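Bach House, Duvasdale: November walk-through with comments

Inspected by Auður Grísdóttir and Oluf Bisgaard. Items are marked OK, WATCH or REPAIR. Comments follow where needed.

1. Flat roof, main wing: WATCH
Membrane is sound. Leaves in both scuppers again. Clear before the first freeze.

2. Parapet and flashing: REPAIR
Lead flashing has lifted along the sea side. The old nails have rusted through. Bjarke Kragh to price copper nails and matching lead.

3. Outside stair: REPAIR
Treads 5 and 6 rock underfoot. Stair stays roped off. Gil-soo Cha wants the original stone reset in lime mortar, no cement, and we agree.

4. Handrail, outside stair: WATCH
The house never had one on the upper flight. A removable rail is allowed if it fixes to the wall side only.

5. Steel window frames, living room: WATCH
Surface rust at the bottom corners. Putty is cracked on the north pane. The large panes are old glass with no safety film, so keep furniture clear of them.
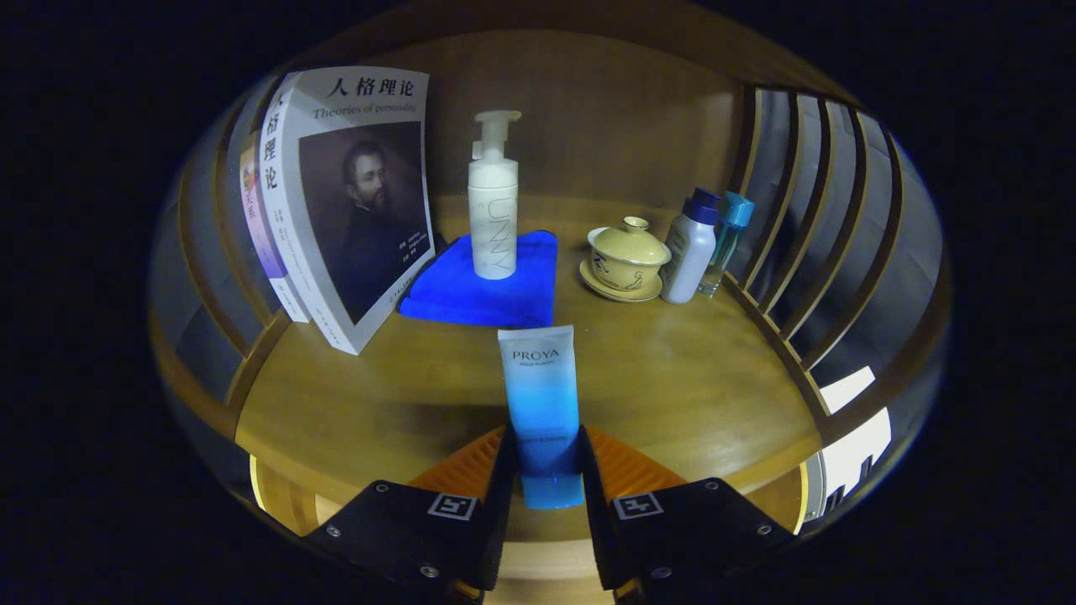 Reading time: 2 minutes

6. Fireplace and flue: OK
Swept and smoke tested. The glass panel at the back of the hearth is tight in its frame.

7. Built-in shelving, bedrooms: OK
Wall fixings checked by hand. No movement. Do not add screws to the original boards.

8. Electrical panel: REPAIR
No cover on the spare slot. Labels are missing for the kitchen and the Lilline annex. Anas Ouali will fit the cover and relabel on the same visit.

9. Smoke alarms: OK
All sounded on test. The hall unit has a new battery.

10. Terrace drainage: WATCH
Water stands by the kitchen door after rain. The fall was probably lost when the terrace was retiled. Lift one tile and check the bed before deciding anything.

11. Visitor limit: OK
The limit stays at 96 per day. Sign at the gate is readable.

Stair to be looked at again once the mortar has cured. Send the flashing price to Oluf.

Related
Flirnoldale boathouse: roof inspection notes
Resetting stone treads in lime mortar
Steel windows: repair or replace?
The Lilline annex and its architect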